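Zollstead Tables: Gallery

The tables from the Zollstead workshop, photographed in November before they went back into use. Captions are by Trinidad Macapagal. Click any picture for the larger version.

Tabletop, pale wood. The grain runs side to side with a slight wave, and the surface is smooth with light wear. 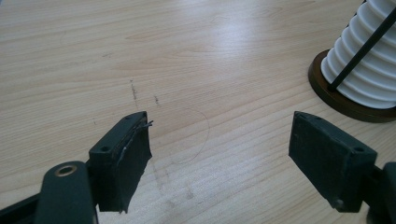

Kenneth Samonte would leave the tops as they are. He wrote in to say that sanding takes off more than people expect and that a coat of oil once a year does the job.

We have oiled two tops so far and will do the others by spring. Prints of the gallery can be ordered at the front desk on Tuesday mornings.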